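特集 たたむ前のひと手間 衣類を平らに置くということ

洗濯という家事のなかで、最も関心を集めにくい工程は、乾いてから収納するまでの間にある。洗剤や洗濯機の選び方については多くの情報が流通しているが、取り込んだ衣類をどこに置き、どのように広げ、どの順序でたたむかについては、各家庭の習慣に委ねられてきた。本特集では、丈の長い衣類を中心に、この工程を改めて取り上げる。

生活用品の企画・販売を手がけるZevenは、昨年度、家庭における衣類の整理に関する調査を実施した。有効回答は2,358件である。取り込んだ衣類をその日のうちにたたむと答えた世帯は多数を占めたものの、たたみ方に満足しているかという設問では評価が分かれた。自由記述欄に寄せられた意見のうち、461件が「長いもの」のたたみにくさに言及していた。パンツ、つなぎ、ワンピース、丈のある寝間着などである。同社では、この結果を受けて衣類整理に関する冊子の改訂を進めている。

回答を読み進めると、難しさの多くは、たたむ動作よりも手前の段階に由来することがわかる。膝の上や寝台の端で作業をする場合、短いシャツであれば支障は少ないが、丈の長い衣類では裾が垂れ、その重みで縫い目がずれる。ずれたまま二つに折れば、しわは内側に閉じ込められ、次に着るときまで残る。

広げる場所

必要とされるのは、衣類の全長が収まる平らな面である。食卓、床、アイロン台のいずれでも差し支えないが、アイロン台は幅が限られるため、脚部を左右に開いた状態のパンツには適さないことがある。床を用いる場合は、あらかじめ乾いた布で拭いておく。石材やタイルの床は表面が硬く、手のひらで布をならしたときに力が均一に伝わるという利点がある。一方で、冬季には冷えるため、膝をつく位置に敷物を一枚用意するとよい。

畳の上での作業は古くから行われてきた。畳の縁を目安にすると、衣類の中心線をまっすぐに取りやすい。板張りの床では板の継ぎ目、タイルの床では目地が、同じ役割を果たす。線を一本決め、それに沿って置くだけで、仕上がりの左右差は目に見えて小さくなる。

色と床の関係も軽視できない。濃い色の床に淡い色の衣類を置くと輪郭が明瞭になり、折り返しや重なりに気づきやすい。反対に、紺や黒の衣類には白い布を一枚敷くとよい。改訂版の冊子では、この点に独立した一項が設けられる予定である。

手の順序

丈の長い衣類を広げる際は、上端を先に決める。腰まわりまたは肩まわりを奥に置き、そこから手前に向かって布を送る。裾は最後に整える。逆の順序では、裾をそろえても上部に生じたゆがみが押し出され、結局は初めからやり直すことになる。

上部には布の折り返しが残りやすい。前立て、ポケットの袋布、襟などが内側に巻き込まれていないかを、指先で確かめる。次に、中央の線に沿って手のひらを滑らせる。強く押す必要はない。薄手の化繊では、押さえるよりも両端を軽く引くほうが、しわは早く消える。

裾は両手で左右の角を持ち、手前に引いて離す。細かなしわが最後まで残るのはこの部分であり、引く、置く、ならすという動作を繰り返すことになる。片手で裾を押さえ、もう片方の手で布を送る方法もあるが、左右の力が偏りやすいため、慣れるまでは両手を対称に動かすことが望ましい。

折る回数は、収納する引き出しの深さから逆算する。パンツであれば縦に二つ折りにし、股の部分に生じる三角形を内側に折り込んでから、裾を腰に向けて重ねる。つなぎの場合は、まず袖を背側に回し、胴の幅にそろえてからパンツと同様に扱う。ワンピースは裾の広がりを先に内側へ折り、全体を長方形にしておく。

かごの役割

作業の前後に衣類を受けるかごについても触れておきたい。全面が格子状に抜けたプラスチック製のかごは、軽く、通気がよく、わずかに湿りの残る衣類を一時的に置く場合にも扱いやすい。籐製のかごは見た目に優れるが、薄手の布が編み目に引っかかることがあるため、内布を付けて使用することが推奨される。

かごの置き場所は、作業面の奥の隅が適している。手前に置けば腕の動きを妨げ、横に置けば袖や脚部を広げる余地が失われる。収納用品を扱うDandariでは、店頭の実演においても、かごを奥の隅に置く配置を標準としている。同店の説明によれば、一回にかごへ入れる量は10枚までが目安であり、これを超えると下の衣類に折りじわがつきやすくなる。

時間の配分

一枚を広げてたたむまでに要する時間は、衣類の種類によって異なる。Zevenが社内で行った計測では、丈の長い衣類一枚につき約12秒を広げる動作に充てた場合、仕上がりの評価が安定した。急いで広げた場合には、折り直しが生じ、所要時間はかえって延びる傾向がみられた。

衣類の素材にも配慮が求められる。綿や麻は、広げた時点でしわを伸ばしておけば、たたんだ後の形がよく保たれる。滑らかな化繊は重ねた面がずれやすいため、折るたびに端を軽く押さえる。厚手の起毛素材は折り山がふくらむので、回数を減らし、引き出しの中では立てずに寝かせて収める。

衣替えにあたる6月には、一度に扱う枚数が増える。長い衣類を先にまとめて片づけ、広い面を必要としない小物は後に回すと、作業場所を途中で移さずに済む。冊子の改訂版には、素材別の折り方の一覧と、引き出しの深さに応じた寸法表が収録される。
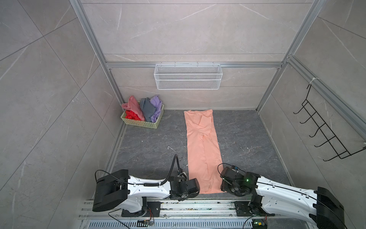
寸法表は、浅型、標準、深型の引き出しに分けて掲載される。手持ちの引き出しがいずれにも当てはまらない場合は、内寸の高さを測り、そこから指一本分を差し引いた値を折り幅とする。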